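If there's one drawer in my kitchen that I'm a little proud of, it's the one with the ballots in it. Sample ballots, I should say, along with the town meeting warrants, the jury notices, the voter cards, and every letter I've ever had back from a representative (most of them form letters, but I keep them all the same). It took me years to get it so I could put my hand on something without emptying the whole drawer onto the floor, and I thought I'd pass along what worked.

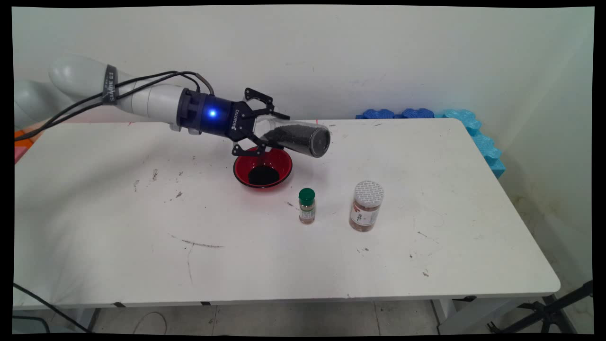 Household Pages, No. 142

## Keeping the household's civic papers

**Start with one folder per election.** I used to file by person, his and hers and the kids' as they turned eighteen, and it was a mess by the second primary. Now each election gets a plain folder with the month and the kind of vote on the tab: "May, school budget" or "November, general." Everything that comes in the mail goes in there, flyers included, and the morning of the vote I take the whole folder to the table with my coffee.

**Mark up your sample ballot in pencil.** You'll change your mind on at least one question. I always do, usually on the bond issues, and an eraser is kinder than a crossed-out mess you have to squint at later. If you plan to bring notes into the booth, check your state's rules first and keep them in your pocket on the way in.

**Take the staples out of anything you want to keep.** They rust, and the rust goes right through the page. Slide a butter knife under the legs, lift them straight, and pull from the front. A plastic clip over a folded strip of paper will hold the pages just as well.

**Flatten a rolled charter or proclamation slowly.** My sister has our grandmother's printed copy of the Bill of Rights, the sort that used to be sold in school fundraisers, and it had been rolled in a tube for as long as either of us could remember. We laid it between two sheets of clean white blotting paper with the Troltdale town history on top — all 441 pages of it — and left it alone for two weeks. Don't iron it. I know people do, and I've seen the brown marks that come of it.

**Hang it away from the window.** Sunlight will fade the ink and yellow the paper, and a hallway is a much better home for it than the sunny wall over the sofa.

**Keep naturalization papers apart from the rest.** These don't belong in the kitchen at all. Ours are in a fire-resistant box in the bedroom closet, with a note in the ballot drawer saying where to look.
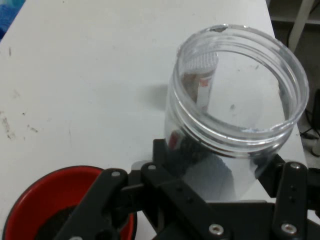 Yetunde Akande wrote in to say that she'd skip the plastic clips too, having found they leave a dent in thin paper after a few summers, and that a folded sheet of acid-free paper around each bundle has done fine for her mother's old poll-worker certificates. She also keeps a list of phone numbers taped inside the drawer: town clerk, county elections office, both senators.

I've copied the list idea already. Mine is written in pencil, too, and I go over it every January when the new terms begin.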